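Soledad Saavedra
Friday, October 12, 2018

1/ I've packed my own lunch every workday since the start of September. A few people asked how it's going, so I'm putting it all in one thread.

2/ Before this I bought lunch at the deli on Wallach Street. It ran me 17 dollars with a drink on a bad day. I wasn't even enjoying it much by the end.

3/ I don't cook in the morning. I chop vegetables on Sunday night and that takes 25 minutes. Lettuce goes in a box with a paper towel – change the towel midweek.

4/ Bread is where I went wrong at first. Thin sliced bread gives up by noon if there's tomato near it. Butter both sides all the way to the crust and put the tomato in the middle.

5/ Someone asked about hummus. Fine on day one, watery on day two. I moved it to a small jar and spread it at my desk.

6/ Ogbonna Bakery marks down yesterday's loaves after 5. I buy two, slice them and freeze them. A frozen slice thaws in the bag by lunchtime, even in the office fridge.

7/ Still a sandwich most days. Pale bread, something red, something green.
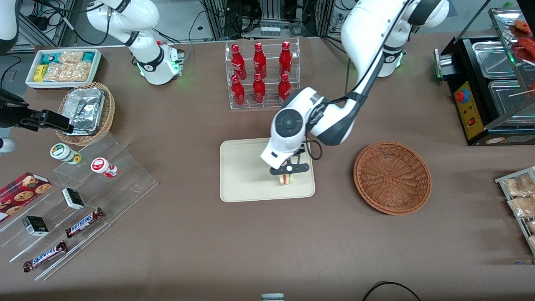 8/ Days I forgot my lunch at home: three. Days I left it on the bus: one. That was the good cheese, too.

9/ I skipped the deli 21 times in the first stretch. The money went to the car repair, so don't ask me about savings.

10/ Next up is soup, once I find a thermos lid that doesn't leak. The old one ruined a library book. If you have one you like, tell me which – wide mouth, please.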